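Clukley arm kit: a review after a winter of building

My brother-in-law Ignacio Abernathy talked me into the Clukley, and I have mostly forgiven him. It arrived in two boxes, and I put it together partly in my kitchen and partly at the shared workshop in Drurthorpe (they have the good torque drivers, and a kettle, and people who will happily hold the other end of a thing while you swear at it).

The build took me 13 evenings. The manual is friendly but it wanders, and I lost one whole evening to the shoulder joint because I had the spacer on backwards. If you get stuck there, turn the spacer around before you do anything else!

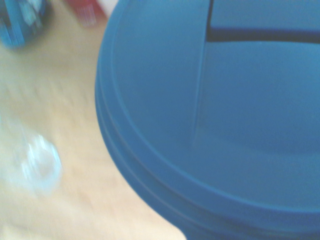

The wiring was kinder to me. Every connector is keyed, the cables are long enough to leave some slack at the elbow, and the little clips that hold them down can go on and come off again without snapping. I did buy a longer power lead – the one in the box would suit a bench, but my outlets are all in silly places.

Software is where I needed help. Ingrid Hutchins at the workshop sat with me through the Isaksson controller setup, and I would have given up on the calibration page without her. Once it's done you can save your positions by name and call them up later, so I have one called "home" and one called "not there."

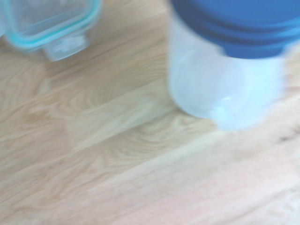

What it's like to use

Slow, and I mean that fondly. I set myself the job of teaching it to pour, with a clear pitcher and a ribbed glass on the counter, and I spent far more time on the tilt than on the reaching. The wrist has to come over a long way before the spout points down into a small glass, and you want the fingers well set on the handle before you start. Practice with the pitcher empty, please.
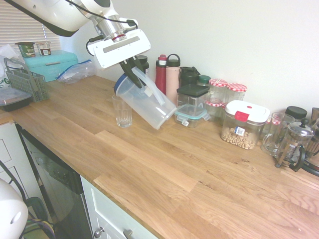

Last changed: 2023-02-06

I paid $789 for the kit, and the Sodar finger pads were extra. Get the pads. The plain fingers are fine for boxes, but I never trusted them on a smooth handle. I'd also like a quieter fan and a printed parts list, and I wrote to tell them so (a very nice reply came back, no promises).

Would I buy it again? Yes, though I'd clear the calendar first and leave the shoulder for a morning when I was fresh.

Recent reviews
Sodar finger pads, three sizes compared
Isaksson controller: first setup
A folding bench for small workshops
Torque drivers we keep borrowing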